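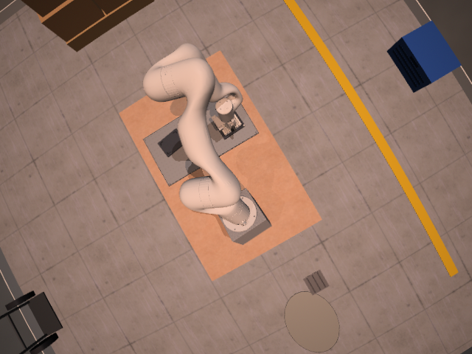 Béla Kiss 在 7/6/23 写道:

> 各位好,
>
> Nadondale 那台取料单元又闹脾气了。上个月底座重新找平之后,我把机座坐标系改了一遍,Zekis 里从头跑到尾,一次碰撞都没报。到了现场,跑到第 46 个循环就保护性停机,报的是腕部力矩超限,复位再跑,有时候早一点,有时候晚一点,但总归要停。
>
> 我查过的:工具质量和重心按 Keson 给的表填的;料箱位置重新示教过;地脚螺栓紧过一遍。仿真和现场用的是同一份程序,校验和对得上。
>
> 仿真文件在老地方。哪位有空看一眼,我是不是该直接换腕部减速器?备件报价已经拿到了,599,不含税不含运费,财务还没看见。
>
> Béla

Béla,各位,

减速器先别换。599 不算多,可一旦换上去,按惯例它会先好两天,然后你就再也说不清到底是什么毛病了。这种事我干过,换下来的那只好减速器至今压在我桌上当镇纸。

仿真文件我打开看了。先说一句公道话,布局摆得很体面,橙色垫子、灰台面、料箱、那个黑乎乎的箱子,连地上的黄线都画了。问题是 Zekis 有个脾气:你画得越像,它就越让人觉得自己什么都算了。它没算。下面按你信里的顺序说。

一、机座坐标系

> 底座重新找平之后,我把机座坐标系改了一遍

你改的是控制器里的,还是仿真里的,还是两边都改了?我在文件里看到的是,机座的原点挪了,台面的坐标系还挂在旧原点下面。也就是说,在仿真里你把机座和台面一起搬了家,两者的相对位置分毫没变,当然不会撞。现场的台面可没有跟着走,它是用膨胀螺栓固定在地上的,没人通知它。

建议把台面坐标系从机座下面摘出来,挂到世界坐标系,再用现场实测的点去对。测点的时候用尖针,不要用吸盘边缘去“大概碰一下”。我知道尖针总是找不到,工具柜最下面那层,压在旧线缆下面。

测点请沿着台面长边取,两端都要有。上回有人为了省事,把点全取在靠近机座的那一小块地方,拟合残差漂亮得可以裱起来,一伸到料箱那头就偏了 2 毫米。

二、找平

> 地脚螺栓紧过一遍

紧之前量了吗,紧之后量了吗?找平以后再紧螺栓,等于前面那半天白干,这是我们 Keson 手册里少数几句写得明白的话之一,可惜印在附录里。水平仪放在法兰座上量,别放在机座的侧板上,侧板是喷过漆的钣金,它平不平跟机械臂没有关系。

垫片如果是现场拿易拉罐剪的,请趁早承认。我不会问是谁剪的,但请换成正经的钢垫片。易拉罐的那种头一个礼拜很好用,之后就被压成另外一个厚度。

三、工具负载

> 工具质量和重心按 Keson 给的表填的

那张表是给旧工具的。后来装的是 Arnardóttir 那套加长的,竖着往下伸,重心比表里的低不少。控制器以为腕子上挂的是一个短粗的东西,实际挂的是一根杆子,大幅度甩的时候,它算出来的力矩和测到的力矩对不上,差到一定程度就当成撞了东西。仿真里没有这一项,Zekis 默认工具没有质量,像圣诞树上的挂件。

处理办法:别抄表,跑一遍控制器自带的负载辨识。辨识时要注意两点。料箱先挪开,因为辨识动作幅度不小,它不会替你看路。气管和线缆按正常生产的样子扎好,不要为了辨识方便拆掉,否则辨识出来的是一台你并不拥有的机器。

辨识完把数值发到列表上,我想跟我这边的比一比。去年 12 月我填错过一次小数点,那台机器动起来像在水里打太极,操作工还夸它变稳重了。

四、为什么跑一阵子才停

这是你信里最有意思的部分。如果单纯是负载填错,第一个循环就该有苗头。跑到几十个循环才停,我怀疑跟料位有关。箱子满的时候,工具只探到上层,姿态还宽裕;越取越深,腕子就得越往下压,肘部那一节也跟着放低,力矩余量一点一点吃掉,最后一口吃完。

你可以很便宜地验证:箱子装满,跑,记下停机时的循环数;然后故意只装小半箱再跑。要是后一种情况早早就停,那就是它了。两次都请从冷机开始,不然润滑脂的温度也会掺进来,我们又要为此吵上一个夏天。

另外,仿真里箱内的料是固定不动的,堆得乱归乱,你取多少次都还是那一箱。这个世界上要是真有这样的料箱,我们都可以回家了。所以“一次碰撞都没报”这句话,意思仅仅是满箱时没报。请至少再加一个低料位的模型,料面压到箱底附近,让它把最深的那几个抓取点走一遍,箱子的黑边也要放进碰撞组里,目前它只有外观,没有碰撞体。工具从它旁边过的时候,仿真是睁一只眼闭一只眼的,两只都闭着也说不定。

五、箱口间隙

顺带一提,我把工具和箱沿之间的安全间隙设成了 8 毫米,低于这个值就报警,结果满箱状态下就已经有几条路径变红。你原来那里填的是零。零是默认值,不怪你,怪写默认值的人,他在这个列表上,他知道我说的是谁。

变红的几条都在靠近工具进箱的那一侧。改法是让腕子先转好再下去,别边转边下。节拍会慢一点点,如果生产那边来问,就说是在“优化轨迹平滑度”,他们通常听到这里就走了。

六、顺序

请按这个顺序来,中间不要插队:

先查水平和垫片,必要时重新找平,紧固后复测。
再测台面的点,改坐标系,仿真和控制器一起改。
再做负载辨识。
然后满箱、低料位各跑一轮,记录停机时腕部各轴的力矩和当时的姿态,别只记报警号。
这些都做完还停,再谈减速器。

每做完一步存一份备份,文件名里写清楚改了什么。现在服务器上有 final、final_new、final_new_真的,我打开的是最后那个,如果你现场跑的是另外一个,那上面这一大段请当作散文阅读。你说校验和对得上,我信,只是想知道跟哪一个对得上。

还有一件小事。复位之前请先把停机画面拍下来,或者把日志导出来。Nadondale 那边的习惯是一停就按复位,按得又快又准,可见平时练得多。日志缓冲区不大,复位几次以后早先的记录就被冲掉了,剩下的全是“操作员已确认”。

力矩曲线要是能导出来,直接贴附件,列表限制附件大小,压缩一下。别再截屏之后粘进表格里发过来,上次那份我放大到能看见像素,也没看见单位。

我改过的仿真文件传到同一个目录了,只动了台面坐标系的挂接和间隙值,低料位模型没做,留给你。坐标系那里我填的还是旧的测点,要等你的新数据,所以暂时不要拿它下发到控制器。重复一遍,不要下发。

等你的水平仪读数。

Keson 现场支持组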